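Isamu Hoshino
19/04/2019

I have been selling my belongings to strangers on the Bavivmont swap page since the start of the year and I have some notes. A thread.

The first thing you learn is that "Is this still available?" is a complete conversation. The person asks. You say yes. They go back to the sea.

I answered it 60 times for one desk lamp. The lamp was listed that morning. The lamp is still here. I'm typing by it.

People who write three polite paragraphs about how perfect the item would be for their sister's new apartment do not come. The ones who write "can get 2nite" are on your porch before you've found your shoes.

Pricing. I looked up what I paid for my Trarnholm bookcase, took off a bit for age, and posted it for 400 dollars. The silence was so complete I checked whether my phone was on.

A man offered me 2. I wrote back to ask if he meant 200. He did not.

You also find out which words do the heavy lifting. "Solid" means it hurt my back. "Vintage" means I don't know where the screws went. "Lightly used" covers the entire human lifespan.

And measure everything, doors open too. Buyers want width, height, depth, and depth with the doors open, and then they bring a hatchback.
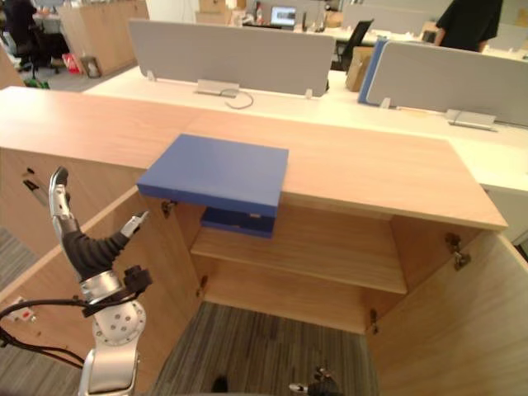

Birsen Demirtaş: You forgot the ones who want you to hold it until payday and then won't say when payday is. I held a stroller so long the kid started kindergarten.

Thank you Birsen, I was getting to the holds. I have a hold on a rice cooker that I'm fairly sure is now hereditary.

My rule used to be first come, first served. Then two people came first, from opposite ends of the street, and stood in my driveway being very nice to each other in a way I never want to see again.

They both wanted a Ziteck radio that only gets one station. I had said so in the listing. I had put it in capitals. The winner called me from home to report that it only gets one station.

Delivery is its own sport. I priced a pickup with Bilgin, the moving people, for one armchair. The quote was more than the armchair, and they wanted a photo of my stairs first. I sent the photo. The quote went up.

So the armchair is staying. I've started sitting in it again and it's a pretty good armchair - I may have been too hard on it.

Photos matter more than the words. Get close. Folds, wear, the ugly side. I got more serious messages from one plain close-up than from anything I'd carefully staged next to a plant. 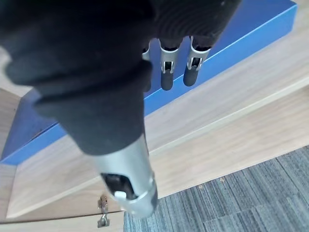 Black fabric, silver finger, close range.

Total so far this year: 1,664 dollars. I was extremely proud of this until I added up what I'd bought from the same page while I was on there checking my messages.

I own a canoe now. I don't live near water.

The seller described it as lightly used.

Anyway, if anyone wants a desk lamp, yes, it's still available.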